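Our group (Sandamali Jayasinghe, Habibur Majumder and me, Dwynwen Ruddock) set out in October to answer a question put to us by every relative we have: can it tidy up yet?

We picked wiping down and clearing a table, the sort of chore a bored teenager manages in 2 minutes while looking at a phone. Over 113 attempts, the gripper did well with mugs and badly with anything on a lead. It treats a cable as a rumour. White on white was worse, and our table covering is white.

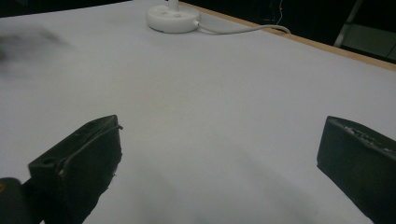 ## 3. What went wrong

The round white base at the back was our hardest item. Its thin white cable runs off to the right, and the planner kept choosing the post and forgetting the rest. Habibur suggested a darker cloth. Our supervisor, Fathima Sheikh, asked if we planned to bring one to every house in Flandville.

We would let it clear mugs. The lamps can wait for next year's group.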